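Thread on toy vegetables, which I now have opinions about. Mute me if you only follow for the gardening.

Background: I buy play food for a toy library. It's a small one, called Drunadell, and families borrow a set for a few weeks and bring back most of it. This month I'm sorting the grocery sets, and I've been at it long enough to be rude about a peach.

The goal is simple. Every piece goes in a bin, every bin makes sense to a four-year-old, and the four-year-old's grandfather can put it all back without phoning me. We are nowhere near the goal.

Spent the first hour on taxonomy. Is a tomato a fruit? The botanists say yes, the bins say no, and the bins belong to me.

Peppers were worse. I have squarish ones, long ones, and pointed ones that could pass for a carrot having a bad day. Then there's the zucchini, which is built to a completely different scale from everything else on the table and knows it.
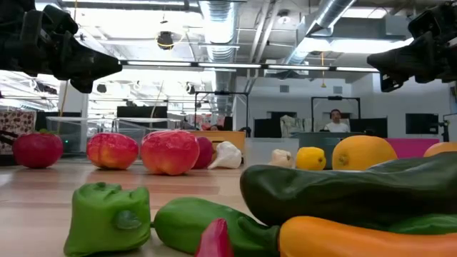
Fruit at the back, vegetables up front, garlic wherever garlic feels like going.

The apples do not match. I don't mean in color, I mean in size. One of them is clearly the boss. If you mix sets from Cisum and Pralline you get this, because the two companies have evidently never compared an apple.

I don't mind. Real apples don't match either. But kids notice right away, and the biggest apple is the only one anybody wants to buy when they play store. Last December it sold for 550 dollars, to a customer in rain boots. The small ones couldn't be given away.

Citrus: same story, fewer fights. The lemon gets licked. All play lemons get licked. I wash them first and separately.

People ask what I wash them with. Dish soap, warm water, an old toothbrush for the creases. Then a towel, and you turn them over once, and you go do something else. Anything with a hole in it needs longer, so give it a squeeze over the sink before you trust it.

Which brings me to garlic.

I never asked for garlic. It came in the Arsenault market box, 51 pieces, secondhand, missing the corn. I assumed it would sit at the bottom of a bin until I retired.

Garlic is our most popular vegetable. Kids who would leave the dinner table over real garlic will put the fake stuff in soup, in cake, and once in a shoe. I've stopped trying to understand the market.

It's also the one with the best detail work. 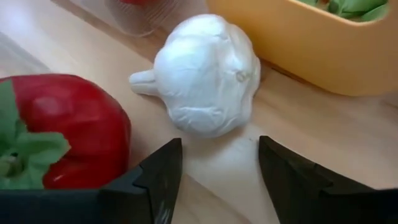
And the grown-ups pick it up too, usually while telling me they're only here to drop off a puzzle. They run a thumb over the cloves and say "huh." I have heard that "huh" more than 20 times now. The lettuce has never gotten one.

In defense of the lettuce, it's lettuce.

The peppers get a lot of handling because of the leafy tops. My advice if you're buying for a group: check whether the tops are molded on or just pushed in. Pushed-in tops come out, and then you own a drawer of little green hats.

I own a drawer of little green hats.

Okay, bins. This is the part people with shelves will care about.

I used to have one big tub. Everyone has one big tub. You tip it out, the floor becomes a produce aisle, you step on an eggplant in your socks. The tub had to go.

Now it's open bins in different colors, lined up along the back of the table where short people can see them. Handles you can get a hand through. No lids — a lid is just another thing to lose, and it will be lost first.

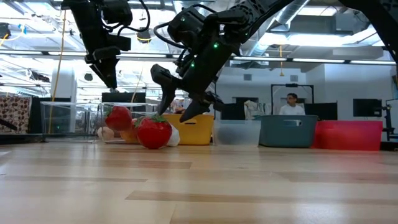

Last edited 30/05/2022

Fixed a typo in the post above, which said "binds." Several of you were kind about it. Several of you were you.

I tried assigning the colors. Yellow for fruit, and so on. It held up for one borrowing. Then a very firm five-year-old explained that yellow is for things that are sleepy, and the parents went along with it, and so did I.

So I've given up on color rules and taped a drawing on each bin instead. My tomato drawing has been mistaken for a clock, a ladybug, and the sun. It works fine.

The tomatoes, by the way, roll. So do the oranges. Put them in last, or you'll be chasing one while three others make a break for it.

Someone asked about cost. Secondhand sets run me 35 dollars if I'm patient and a good deal more if I'm in a hurry, and I have never once bought play food in a hurry and been glad. Check for teeth marks. Some are fine. Some are a conversation.

Still looking for the corn, if anybody has a spare ear. Will trade garlic. One bulb only, and I want it back eventually.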